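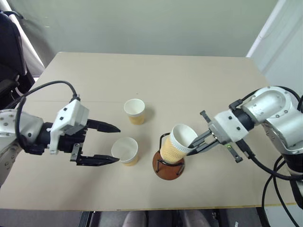 Esmaeil Rezaei wrote in to ask whether paper cups can go in the blue paper bin with office paper and cardboard. At Skomance sites they cannot. Most paper cups have a thin plastic lining bonded to the inside wall, and the lining does not separate in the standard pulping cycle used for mixed paper. Put cups in the cup tubes next to the bins.

Which cups are accepted in the cup tubes?
Single-wall and double-wall paper cups for hot or cold drinks, in any size up to the diameter of the tube opening. Printed and plain cups are treated the same way. Foam cups, clear plastic cups and molded fiber bowls go in general waste.

Do lids and sleeves have to come off?
Yes. Plastic lids go in the container bin. Cardboard sleeves go in the blue paper bin. Stirrers and tea bags are general waste.

Do cups need to be rinsed?
No. Pour leftover liquid into the drain funnel and stack the cup upside down in the tube. A small amount of residue is acceptable. A cup with food in it is not.

My cup says "compostable." Where does it go?
In the cup tube, if it is a paper cup. Compostable linings are tolerated in the cup stream in small amounts. The food waste hauler for the Molau and Strand buildings does not accept compostable packaging of any kind, including cups certified for industrial composting.
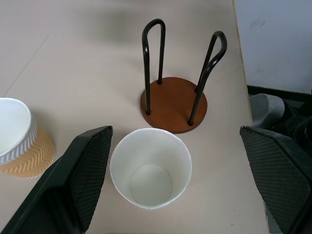
How full can a tube get before it is changed?
A tube holds 75 standard cups when they are nested properly. The fill line is marked on the outside. If the stack is above the line, use the tube on the next floor and report it at extension 1827.

What happens to the cups after collection?
They are baled and sent to the Grenulport mill, where they are pulped in a separate batch with a longer soak time. The fiber is screened away from the lining and used in paperboard. The lining is removed as reject material.

Why was a collection rejected in October?
The load from Strand contained liquid and food above the contract limit of 2 percent by weight. The whole load was sent to general waste. Sándor Csonka in building services has since moved the drain funnels so that they stand before the tubes in the line of bins.

Can we get a tube for an event?
Yes. Request it at least 2 working days ahead through the facilities form, and give the room number and the expected number of cups. Events held on a Sunday are collected the next morning. Leave the tube in the room with the cap on.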